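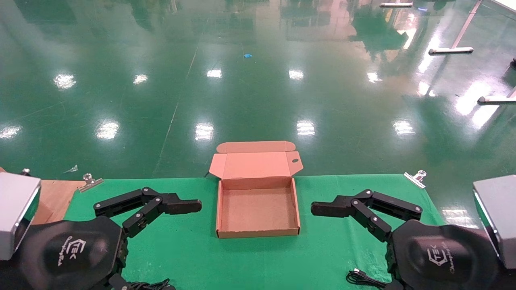 Carton cell, afternoon. Mailer tray open on the green mat between the left and right grippers.

The carton cell at Vuranton was handed back to the maintenance section at the end of the morning run, with the cycle counter reading 2,013. The scheduled service falls at 3,000. It was decided in the morning to bring part of that work forward, as the lid-closing routine had been flagged on the previous shift for touching down early on the right-hand side.

Power to both arms was isolated at the wall and the tag hung on the switch. The tag in the drawer had lost its cord and a replacement was drawn from stores. Stores should be asked to keep a few more on hand.

The left gripper was taken first. Each pivot screw in the linkage was checked with the small driver for looseness. One on the lower plate moved by a fraction of a turn and was brought back to the mark. The fingers were opened and closed by hand through the full stroke and no binding was felt. Dust from the board had collected behind the plates and was taken out with the soft brush; compressed air is no longer used at this bench, following the instruction issued in March. The finger tips were wiped with a dry cloth. They are blunt and rounded from new, and the wear gauge should be used to judge them in preference to the eye. Both left tips passed.

The right gripper received the same treatment. Its screws were all found at their marks. The inner finger, however, stood slightly proud of its partner at the closed position, and this was considered the more likely source of the early touchdown. The fixing was slackened, the finger reseated against its shoulder and the fixing tightened again. The gauge was passed between the jaws afterward and the reading entered on the card.

Attention then turned to the mat. The Marulanda procedure calls for the mat to be clipped at the back corners only, so that the front can be lifted for cleaning, and the present arrangement with binder clips follows it. The procedure is less clear on where the mat should sit in relation to the table edge. Measured from the datum screw, the mat had crept 3 mm toward the right arm. It was unclipped, squared to the pencil line and clipped again. The pencil line is becoming faint and a scribed line would be preferable, subject to approval from the building side, as the table is on loan from them.

The carton position was set last. A fresh mailer from the Handumico batch was folded up, placed empty at the centre of the mat with its front wall toward the operator's side, and the lid stood upright on its rear hinge. Board from this batch is stiffer at the crease than the last, and a lid left alone will hold itself up, leaning a little to the rear. That is convenient for setting the approach height but it also means that the arms must push further before the lid will follow. The tuck flap was creased once by hand before the trial. The side flaps were left as they came.

With the tags removed and power restored, both arms were brought in at low speed to the waiting position on either side of the tray. The approach was stopped there and the gap on each side compared. The right side had been the tighter of the two in the morning notes. After the adjustment the difference fell within the allowance on the card, and the program offset was left unchanged. It would have been quicker to alter the offset, and the log suggests that this has been done on at least one earlier occasion without an entry explaining it. Offsets are to be altered only after the mechanical checks are complete, and the reason recorded beside the new value.

The trial consisted of 8 closures, each with the same carton reopened and set back on its marks. The lid went down in every one. On the fifth closure the tuck flap caught on the front wall before going in, and the arm paused on its force limit as it should. The crease was softening by then and the carton has been retired to the bin. A further trial with unused cartons is to be held before the cell returns to full speed, given that a carton folded repeatedly is a poor guide to a new one.

Cabling requires attention. The lengths at the front of the bench are in loops and should be gathered and tied to the underside of the table before the next inspection. This item has been carried over twice in this diary. Ties of the releasable type were ordered through Fatham and have not arrived; the order number is on the inside cover. Should they be delayed again, hook-and-loop strip from the workshop will be acceptable in the interim.

The floor beyond the bench was due to be swept at the close of the day. The section is reminded that the coating marks easily and that stands are to be lifted when moved, including short distances. The metal stands on the right-hand side may stay where they are until the lighting work is finished.

Outstanding at close:
Trial with unused cartons, full speed – next shift.
Scribed line for mat position – awaiting approval.
Cable ties – awaiting delivery.
Right inner finger – gauge again at the 3,000 service and compare with the card.
Wording of the mat clause in the Marulanda procedure – note sent.

Cell left isolated, grippers open, key returned to the cabinet at 4:40 p.m.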